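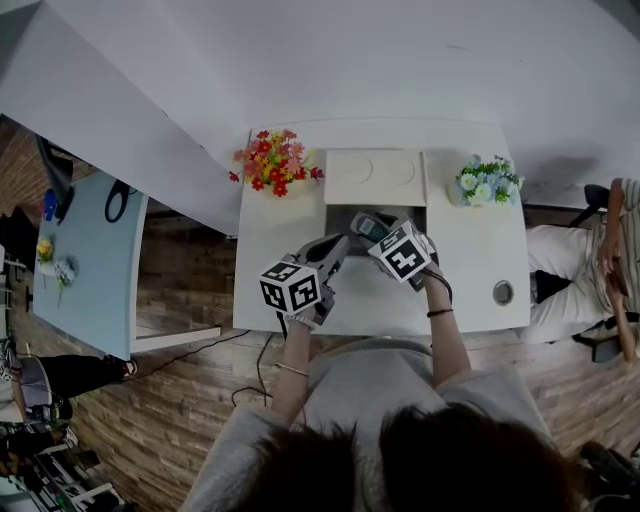 VL 7 – Posenschätzung mit Markerwürfeln, Handgreifer

Stoff für heute: Trackingkette vom Kamerabild bis zur Greifertrajektorie. Skript Villton Kap. 3 vorher überfliegen, v. a. Koordinatensysteme.

Kette kurz:
Kopfkamera -> Markererkennung -> Eckpunkte -> PnP -> Würfelpose -> fester Offset zur Greiferspitze.

Pro Greifer ein Würfel, IDs links/rechts getrennt vergeben. Warum Würfel und kein Einzelmarker: von oben meist mehr als eine Fläche sichtbar, Mehrdeutigkeit bei flachem Winkel fällt weg. Alle sichtbaren Ecken gemeinsam in ein PnP, nicht pro Fläche mitteln!! (war letztes Jahr der häufigste Fehler)

Offset Würfel -> Spitze: einmal kalibrieren, Datei liegt im Repo unter balwood/calib. Achtung Einheit ist mm, der Rest rechnet in Metern.

Verdeckung: Hand vor dem Würfel, Greifer unter einer Kante, z. B. beim Einführen in eine Öffnung. Lücken bis 12 Frames interpolieren (Position linear, Rotation slerp), längere verwerfen. Kopfbewegung vorher rausrechnen, sonst wandert der Tisch mit.

Testsequenz Grutia: 3036 Frames, davon nach Filter fast 3000 brauchbar. Bei euch deutlich weniger? Dann Belichtung und Schwellwert prüfen, dann erst den Code.

Übung: Cho-Filter auf beide Greifer getrennt anwenden, Relativpose links-rechts plotten. Sprünge markeiren und kurz begründen. Abgabe als ein Skript, Plot als PDF – keine Screenshots.

Nächstes Mal: Öffnungsweite der Finger, Zeitsynchronisation.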